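Minutes, example-gathering group, September meeting
Wulen table and Cedbridge table both represented. Started late.

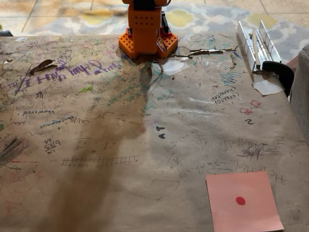

Wulen reported that the tables were fine as they were and that people kept confusing untidy with unusable. Cedbridge replied that it had never objected to untidy, only to being told that untidy was the same as varied. This went back and forth until the chair asked for the first item.

1. Last month's minutes
Accepted with one change. "Agreed that the model is improving" now reads "Wulen stated that the model is improving." Cedbridge wanted "without figures" added. Not added.

2. Count of examples
The combined set stands at 1,357 recorded runs. Of these, 938 are marked good. The rest are failed, stopped early or not yet looked at, and no one present could say how many belong to each. The chair asked why the unlooked-at runs are in the total at all. Wulen said the total is what Brumon asks for. The chair said Brumon asks for the total because we keep sending it one.
Action: Wulen to split the remainder into three piles before Friday.

3. What "good" means
Long item. The sheet says a run is good if the arm reaches the target and comes away cleanly. Cedbridge counts a run as good if the arm touches any part of the target. Wulen wants it near the middle. Both tables have been filling in the same column on the same form since the start.
Cedbridge rechecked 30 of its own good runs using the Wulen rule and was not happy with what was left, but did not bring the number. The secretary asks that numbers be brought.
It was suggested that the learning system would sort this out if given enough runs. The chair doubted it. A system that copies us will copy whatever we were doing, including the half where we disagreed. Wulen said this was a gloomy way to put it. The chair asked for a cheerful way and did not get one.
Decided: Wulen rule from now on. Older Cedbridge runs to be marked "old rule" and kept apart, not deleted.

4. Table coverings
Cedbridge proposed plain paper for every session, so that the system does not learn to steer by the writing on the table. Wulen said marked-up paper is better, as a system that has only seen a clean table will fall apart on a real one. The chair pointed out that both claims could be tested and that neither had been. One sheet of marked paper used for weeks is a single background, however much is written on it.
Proposed that the covering be swapped or turned between batches. Wulen agreed but did not want to be the one keeping track. Cedbridge will add a line to the form.

5. Who is steering
Of the 198 runs added since the last meeting, most were steered by the same two people. Cedbridge called this consistency. The chair called it a habit and asked whether the system will have learned to reach or learned to reach like those two. Left open. New people may sit in on any session, but their first ten runs are practice and don't get counted.

6. Darko tool
The Darko labeling tool still drops the last few seconds of a run if the window is closed too soon. Wulen says it has been fixed. Cedbridge had it happen this week. Everyone is to wait for the save message, fixed or not.

7. Brumon demonstration
Brumon would like to see the arm work without anyone steering it. Wulen is keen. The chair will support this if it is shown ten tries in a row, start to finish, with the misses left in. Wulen asked if the best of ten could be shown first. No.
Cedbridge noted that the target has been set down in nearly the same area in most of the runs, and asked that Brumon be allowed to place it wherever they like. Wulen would prefer to discuss this outside the meeting. Carried over.

8. Other business
The form needs a box for "steerer gave up." Agreed without discussion.

Next meeting same time, Cedbridge table. Bring numbers.

Last updated: September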